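Setting up the Cloltora hand for tabletop picking

Applies to the Cloltora four-finger-and-thumb hand, left or right, sold by Vallidley as a bare unit or as the Gultaneck bench kit. The kit adds the wrist camera, bracket and cable set. If you bought the bare unit, skip step 3 and step 6.

What you need

Cloltora hand with wrist adaptor
Hex keys from the kit pouch
36 V bench supply with current limit
Ramasamy control software, installed and licensed
A table with clear space along one long edge
A handful of objects of mixed shape

1. Fit the wrist adaptor

Offer the adaptor up to the arm flange with the locating pin in its hole. Start all the screws by hand, then tighten in a cross pattern. The adaptor should sit flush with no visible gap. A hand fitted out of line will still calibrate, but the thumb will meet the second finger off centre and small parts will roll out of the grip.

2. Connect power

Set the supply to 36 V with the output off. Plug in the data lead first, then power. Switch on and wait 20 seconds before sending any command. The fingers make one slow pass during start-up, so keep tools and sleeves out of reach.

3. Mount the camera

Slide the bracket on to the wrist rail and lock it with the single clamp screw. The lens looks along the back of the hand towards the fingertips. The image will be turned on its side in most arm poses. Leave it that way in Ramasamy - rotating the stream adds delay, and the tracking does not need it.

4. Home the fingers

Open the Joints page and choose Home All. Each finger opens fully and writes its zero position. The reading for every joint should return to within 20 counts of zero on a second run. If one does not, check for a cable caught behind the knuckle cover and repeat.

5. Set the grip limit

The limit runs from 0 to 100 and the default is 100, too high for soft bottles. Start at 36 and raise it in small steps until the object stops slipping.

6. Check the view

Put the test objects in a row along the far edge of the table, leaving gaps wide enough for two fingers. Open the hand and bring up the camera stream. All four fingers should be in view, with the row beyond them. 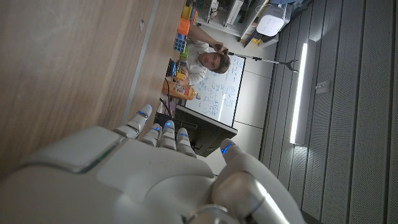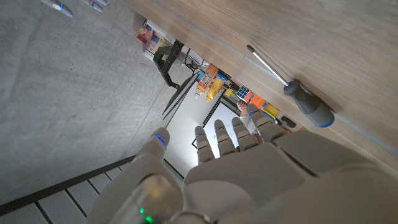 If the fingers hide most of the row, move the bracket back one notch and tighten again. Save the position under a new profile name; the software overwrites the default profile at each update.

7. Run a first pick

Choose a firm, square-sided object. Set speed to the lowest value and keep one hand near the stop button. Run the pick, hold, and place it back. Repeat with a bottle, then a round object.

Notes on buying

The Gultaneck kit costs 1780 pounds more than the bare hand. The bracket can be made in a workshop, but the cable set is hard to source elsewhere - the wrist connector is a Cloltora part. Spare fingertips are sold in pairs.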